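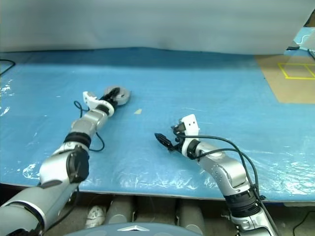
Photo: Siiri Kazlauskienė, Hanrahan Robotics Laboratory

Figure 3. The shared table from the head camera, with both arms over the work surface. The planner must decide which arm may enter the open region between the two grippers.

Robotics › Motion Planning and Control › Full Text

4. Sharing of the Workspace Between Two Arms

4.1 Reservation of regions

In the previous section we explained how Hurel makes a path for a single arm. When two arms work over the same table, a path which is correct for one arm can become wrong as soon as the other arm starts to move. The usual answer is to plan for both arms together, as one body with many joints. We tried this in the first version of the software and it gave good paths, but the planning time was too uneven for our use. A simple request was sometimes answered at once, and the next request, which looked almost the same, kept both arms waiting.

The present version plans for each arm separately and lets the arms reserve parts of the space before they move. The space above the table is divided into small cells. Before an arm starts, the planner computes all cells which the arm will pass through, including the cells passed by the elbow and the forearm, and asks the reservation server for them. If every cell is free, the request is granted in one step. If only one cell is taken, the whole request is refused and the arm stays where it is. We do not allow partial grants. In an early test of partial grants, each arm held the cells which the other one needed, and neither could continue.

The cells are released behind the arm while it moves. A cell is given back when the last link has left it and the joint readings confirm this for 8 control cycles in a row. The delay seems wasteful, but without it the borders of the reserved region were flickering, and the second arm received a grant and lost it again shortly after. Operators found this behaviour more disturbing than a slow start.

The important cells are those in the middle of the table. As can be seen in Figure 3, the grippers may come close to this region from both sides while the bases are still far from each other. The cells near the bases are almost never disputed. For this reason we use small cells in the middle and larger cells at the left and right sides, and the reservation table remains small enough to be copied to both arm controllers at every cycle.

4.2 Shape of the arms, including the cables

A reservation is only as good as the model of the arm behind it. The geometric model which came with our arms describes the rigid links and nothing more. The real arms carry brackets near the wrist and cables along the outside, and the cables do not follow the links exactly. On the left arm in Figure 3 a cable hangs down in a curve to the table beside the forearm. A planner which knows only the links would consider this part of the table as free.

We considered modelling the cable as a flexible body and decided against it. The stiffness of the cable is not known to us, and it is fixed to the arm again after every maintenance, usually a little differently. Instead we add to each link a region which we call the skirt. The skirt is the volume in which the cable was observed during recorded motions, enlarged by a margin of 3 cm. It is attached to the link but it always hangs in the direction of gravity, so its orientation changes when the link rotates. The computation is cheap and can be done for every sampled pose on the path.

The skirts are learned from logs by a tool that is part of Losus, our perception package. The tool projects the rigid model into the head camera view, removes the pixels explained by it, and keeps what moves together with the arm. The remaining pixels belong mostly to cables and brackets. Some of them are shadows. We remove the shadows by asking that the same point is seen as occupied by the depth measurement also. This condition removes some thin cable parts as well, and the margin has to cover them.

A skirt must be learned again when a cable has been moved. In the beginning we left this to the memory of the person who had done the work, and it was forgotten more than once. Losus now compares the observed silhouette with the stored skirt each time the arms are started. If the cable is seen outside, the planner refuses to reserve any middle cells and writes the name of the link to the log.

4.3 Reflections on the table cover

Our table has a blue mat with a clear plastic sheet over it. The sheet is easy to clean and we wished to keep it. For the perception software it is a difficult surface. It has wrinkles, and the wrinkles reflect the light as white patches, whose position depends on the lamps and also on the arms when they block part of the light. In Figure 3 such patches are present along the left edge and in the lower right part.

The first version of Losus separated objects from the table by colour. The strong blue of the mat made this attractive, and for most of the surface it worked well. A white patch is however not blue, and it was reported as an object. The planner then made a path around an obstacle which did not exist, or, if the patch was in the middle, refused both arms. The opposite error was less frequent but more serious: a light grey rim of a real object beside a patch was joined with it, and the centre of the object was estimated too far to one side.

We now use three conditions before a region is accepted as an object. The region must differ from the mat in colour, it must have measurable height, and it must keep its place while an arm passes near it. The third condition came from a suggestion of Teresa Moynihan, who had noticed in the replays that false objects jump when the arm shadow arrives and true objects do not. It requires that we wait for an arm motion before a new object can be confirmed. In normal operation one of the arms is moving most of the time, and the waiting is hardly felt. Directly after the start of the system it is felt, and we make there a short motion of one forearm for this purpose only.

Flat things remain a problem. A small scrap of paper or tape has almost no height and is rejected by the second condition. For path planning this is acceptable, as the gripper does not need to avoid it. For a cleaning task it would not be acceptable, and a different rule would be needed.

4.4 Target areas marked with tape

Places where objects have to be put down are not stored as fixed coordinates. They are marked with yellow tape on a sheet of cardboard, and Losus finds the lines at the start of each task. In this way the operator can move the cardboard and does not have to edit a file. The lines are fitted as a rectangle with inner divisions, and each division receives a number, beginning from the one closest to the head camera.

The cardboard lies over part of the blue mat, and its edge may be turned against the table edge. The fitting therefore uses only the tape lines and ignores the border of the sheet. When an arm covers a corner of the rectangle, the fit of the previous image is kept. We do not extrapolate lines behind an arm. This was tried, and small errors of angle became large at the far corner.

The reservation server treats the target area as any other group of cells. An arm carrying an object may reserve it together with its path, so that it does not arrive above the area and then have to wait there with a full gripper.

4.5 Replay of recorded episodes

All changes described in this section were checked in Testwood, our replay tool, before they were used on the real arms. Testwood reads the camera images and the joint readings of an old episode and gives them to the present software with the original timing. The arms do not follow the new commands, of course, and the replay can therefore answer only whether a decision would have been different at a given moment. It cannot tell what would have come after.

We used 492 episodes, the last of them recorded in May. Every disagreement between the old and the new decision was looked at by two of the authors independently. In the majority of them the old version had refused a reservation on account of a reflection. The remaining ones came mostly from the skirts, where the new version is more careful and refuses a motion that was carried out in the recording without contact. We do not count these as errors. They have a cost in time all the same, and the choice of the margin is discussed again in Section 5.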